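件名:動画広告「完全視聴」の計測値が配信側レポートと合わない件
ステータス:対応中(原因の一部のみ特定)
案件:Prillon 夏の30秒スポット、フランス語版と日本語字幕版
起票:制作進行
関係先:Rekside(配信)、Grodino(計測タグ)、Brynjólfsdóttir(制作プロダクション)

8月19日(火) 起票

Reksideの管理画面では、日本語字幕版の完全視聴が1,007回と出ている。同じ期間、同じ面のGrodino側の数字は970回。差は37回で、率にすれば小さい。先方の一次回答も「この程度の誤差は業界では普通です」だった。

普通かどうかは聞いていない。フランス語版は同じ面、同じ入札設定で両者の数字がぴったり合っている。片方が一致して片方がずれるなら、誤差と呼ぶ前に設定を見るべきだと思う。クライアントへの報告書には完全視聴の単価を載せる約束なので、どちらの数字を分母にするか決まらないと請求も止まる。

やったこと
・両者のタイムゾーン設定を確認。どちらも日本時間。
・集計期間の開始と終了を確認。同じ。
・入稿済みの字幕版ファイルを自分の端末で再生。最後まで問題なく流れた。
・タグの発火をブラウザの開発者ツールで確認。開始、4分の1、半分、4分の3、完了の五つとも出た。

要するに手元では再現しない。

追記1 翌日午前

Rekside サポートの返信。要点だけ写す。
「無効トラフィックの除外処理が Grodino 様側で先に走っている可能性がございます。48時間ほどで数値が収束する見込みです」

収束する根拠を尋ねたところ、過去の事例からとのこと。事例の中身は出てこなかった。フランス語版で除外が一件もなく、字幕版にだけ37件あるという説明には無理がある。とりあえず待つが、待つのは対応に数えない。

追記2 同日午後

Jamila Sikder さん(計測担当)に字幕版のログを面ごとに割ってもらった。差が出ているのはアプリ内の縦型枠だけで、ウェブの横型枠は一致していた。縦型枠の完全視聴は Rekside で158回、Grodinoで121回。差の37回がそっくりここに入る。

これで「全体に薄く散らばる誤差」という話は消えた。先方にも面別の表を送って、一次回答を取り下げてもらうよう頼んだ。返事は「貴重な情報をありがとうございます」。取り下げたのかどうかはわからない。

Sikder さんの見立ては二つ。
ひとつは縦型枠のプレーヤーが完了イベントを二回送っている場合。もうひとつは、縦型用に書き出した素材の尺が入稿シートと違う場合。前者ならフランス語版の縦型もずれるはずだが、確かめたところフランス語版は縦型枠に出していなかった。比較対象として最初から不適切だったわけで、ここは起票時の私の書き方が悪い。「同じ面」と書いたのは横型の話で、縦型は確認していなかった。
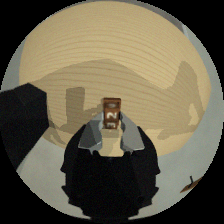

完了イベントは、動画のどの時点で送られることになっているのか。
Rekside の仕様書では「再生位置が尺の終端に達した時点」、Grodinoの仕様書では「入稿時に登録した秒数に達した時点」。同じ言葉を使っていて、見ているものが違う。

つまり、素材の実尺と登録した秒数がそろっているあいだは両者が一致し、ずれた途端に数字も割れる。登録は30秒。では縦型の実尺はいくつか、という話になる。

追記3 その翌日

Brynjólfsdóttir に縦型版の書き出し履歴を問い合わせた。最初の返事は「納品はすべて30秒です」。納品書にもそう書いてある。ただ、納品書に書いてあることと、配信サーバーに載っているファイルが同じとは限らないので、Rekside の入稿フォルダからファイルを落として調べた。

・横型字幕版:30秒ちょうど
・縦型字幕版:29秒と少し

末尾の黒味が落ちている。ロゴが消えたあとの無音部分なので、目で見ても気づかない。起票時に「最後まで問題なく流れた」と書いたが、私が再生したのは横型だけだった。縦型も見たつもりでいた。訂正する。

この素材だと、Rekside は29秒台の終端で完了を数え、Grodino は30秒に届かないので数えない。理屈は通る。

ただし通りすぎる点がある。この理屈のままなら、Grodino の縦型の完全視聴はゼロになるはずで、121回も記録されているのはおかしい。Rekside の担当者は電話口で「原因が判明してよかったです」と言ったが、まだ判明していない。

追記4 同日夕方

Grodino 技術窓口の回答。
「秒数判定には許容幅がございます。端末から届く再生位置が丸められて送られる場合、登録秒数に達したものとして扱われることがあります」

端末によって丸め方が違うので、切り上げる端末では数えられ、切り捨てる端末では落ちる、という説明だった。121と37の内訳はこれで付くことになる。筋は悪くない。許容幅が何秒なのかと、どの端末が切り捨てるのかを文書でもらえるよう依頼した。口頭の説明をそのまま報告書に書く気はない。

あわせて Sikder さんから、差の37回のうち33回は同じOSバージョンの端末だったと連絡があった。丸めの説明と矛盾はしない。残る4回は別の端末で、こちらは理由が付いていない。

追記5 週の終わり

対応の現状。

・Brynjólfsdóttir から、縦型字幕版の再書き出しを受領。こちらで尺を測り、30秒を確認した。今回は縦型も横型も開いた。
・Rekside に差し替えを依頼。審査に最大33時間かかるとのこと。差し替え完了の通知はまだ来ていない。
・Grodino の許容幅についての文書は未着。催促済み。
・クライアントへは、縦型枠の完全視聴を「確認中」として報告した。合計欄には低いほうの970を仮置きし、注記を付けた。

営業からは1,007のほうを使えないかと相談があった。Rekside の数字が間違っているとは言い切れない、という理由だが、正しいとも言い切れないので断った。契約書の計測条項には Grodino の値を正とすると書いてある。まずそちらを読んでほしい。

それと、納品時の尺の確認を今後は横型と縦型の両方で行うことにした。チェック表に「全サイズの実尺」の欄を足してある。欄を足せば測るようになるかは別の話で、前回の表にも「全サイズ再生確認」の欄はあり、丸が付いていた。付けたのは私である。

クローズの条件
1 差し替え後の縦型枠で、三日続けて両者の数字が一致すること
2 許容幅の文書が届くこと
3 理由の付いていない4回について、Rekside か Grodino のどちらかが書面で回答すること

Rekside からは「差し替えをもって解決済みにしてよいか」と問い合わせが来ている。よくない。上の三つがそろうまで開けておく。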